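Storero サポート窓口 問い合わせ記録
チケット番号:463
件名:大判の紙が丸まって平らになりません。折り目としわも残ります
製品:Stetsiuk 白色大判紙(ロール巻き、400枚入りの箱)
起票:リュドミラ・ジュラヴェリ(Liudmyla Zhuravel)
担当:ベネジト・モウラ(Benedito Moura)
状態:一部解決、経過を見ています

【お客様からの最初の連絡】

お世話になります。Flastgate の製図室で紙の管理をしているジュラヴェリと申します。日本語は勉強中ですので、わかりにくい所がありましたら質問してください。

1999年5月に届いた箱の紙について相談いたします。箱から出して机の上に広げますと、片側はだいたい平らになりますが、もう片側が強く曲がって戻ります。手で押さえている間はよいのですが、手を離すとまた曲がります。この紙に製図用のインクで線を引く予定ですので、曲がったままでは仕事ができません。

もう一つの問題は、平らな部分に小さいしわがあることです。正面から見るとほとんど見えません。横から光を当てると見えます。製造のときのものか、運ぶときについたものか、私には判断できません。

確認したこと:
・箱の外側に大きいへこみはありません。
・箱は立てて保管していました(これがよくなかったかもしれません)。
・上から2枚だけ調べました。2枚とも同じ症状です。
・部屋の湿度は測っていません。湿度計がありません。

【返信 1 モウラ】

ジュラヴェリ様

ご連絡ありがとうございます。Storero のモウラです。私も日本語は母語ではありませんので、短い文で書きます。

まず、次の三つを教えてください。
(1) 曲がる方向は、紙の長い辺に沿っていますか。短い辺に沿っていますか。
(2) しわは指で触ってわかりますか。目で見えるだけですか。
(3) 紙を裏返すと、曲がりは強くなりますか。弱くなりますか。

できましたら、紙を少し持ち上げた状態の写真も送ってください。机に置いたままの写真では、しわが写らないことが多いです。

【返信 2 ジュラヴェリ】

モウラ様

お返事が遅くなり、申し訳ございません。質問に答えます。

(1) 長い辺に沿って曲がります。ロールに巻いた方向と同じだと思います。
(2) 指で触るとわかるものと、わからないものがあります。わかるものは短いです。
(3) 裏返すと、机の上では両端が下を向きますので、少しよく見えます。しかし真ん中が浮きます。

写真を付けます。木の机の上で紙を持ち上げたところです。

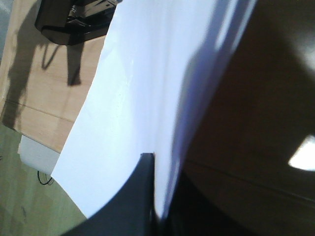
添付写真 机の上で持ち上げた紙。左側はほぼ平らで、右側が急に曲がっています。上のほうに細かいしわが少しあります。

青く見える所は影だと思います。紙そのものは白です。同僚のコブザル(Severyn Kobzar)は「紙に色がついているのではないか」と心配しましたが、窓の近くへ持って行きましたら、普通の白でした。念のために書いておきます。

【返信 3 モウラ】

写真を確認いたしました。ありがとうございます。

平らな部分の短い明るい筋は、浅いしわに光が当たったものと考えています。写真だけでは断定できませんが、紙の繊維が切れているような様子は見えません。右側の曲がりについては、巻きぐせが残った所に、持ったときの力が加わっていると思います。ですから、曲がりの全部が不良とは言えません。

次の方法をお試しください。

手順A(巻きぐせを取る)
1. 机の上をきれいに拭いて、よく乾かします。
2. 紙を、曲がりの山が上になるように置きます。
3. 上に清潔な大きい紙を1枚重ねます。
4. その上に平らな板を置きます。本を直接置くと、本の角の跡がつきますのでやめてください。
5. 一晩、そのままにします。

手順B(しわを弱くする)
1. 使わない紙で先に試します。
2. 紙の裏から、当て紙をして、アイロンを低い温度で軽く当てます。蒸気は使いません。
3. 同じ場所に長く置かないでください。

手順Bは必ずAの後にしてください。順番を逆にしますと、曲がった所に新しい折り目がつくことがあります。

持ち上げるときは、一か所だけを強くつままないで、なるべく両方の角を持ってください。大判の紙は、自分の重さで折れることがあります。

【返信 4 ジュラヴェリ】

手順Aを行いました。結果をご報告いたします。

・1枚目:一晩で、かなり平らになりました。端が少しだけ上がりますが、テープで留めれば使えます。
・2枚目:板が小さかったので、板の外の部分は曲がったままです。板の縁の所に薄い線がつきました。これは私の失敗です。

手順Bは、1枚目だけに行いました。触ってわからなかったしわは消えました。触ってわかるしわは、薄くなりましたが、まだ残っています。インクの試し書きをしましたら、そのしわの上で線が少し太くなりました。鉛筆では問題がありません。

箱の残りはまだ開けて調べていません。全部を調べたほうがよろしいでしょうか。枚数が多いので、できれば避けたいです。

【返信 5 モウラ】

詳しい報告をありがとうございます。

全部を調べる必要はありません。箱の上、真ん中、下から、合わせて11枚を抜いて見てください。しわが上のほうだけにある場合は、運ぶときの圧力が原因の可能性が高いです。真ん中や下にも同じようにある場合は、工場へ連絡いたします。

2枚目の板の線は、新しい板で押し直すと弱くなるかもしれませんが、保証はできません。下書き用にお使いになるのがよいと思います。

保管については、箱を横に寝かせて、上に重い物を置かないでください。

【内部メモ ヴァクレンコ(Ostap Vakulenko)】

同じ紙で、巻きぐせの問い合わせは前にもあり。しわの問い合わせは今回が初めて。運送は Caltel。積み方を Caltel に確認中、回答待ち。代わりの紙を送るかどうかは、抜き取りの結果を見て決める。手順Aの4に「板は紙より大きいもの」と書き足すこと。次の案内文の改訂は9月。

【返信 6 ジュラヴェリ】

抜き取りをしました。しわがあるのは上のほうの紙だけでした。真ん中と下の紙にはしわがありません。巻きぐせは全部にあります。

大きい板を隣の部屋から借りましたので、手順Aを続けます。しわのある紙は別の棚に分けました。捨てないで、そちらの返事を待ちます。

よろしくお願いいたします。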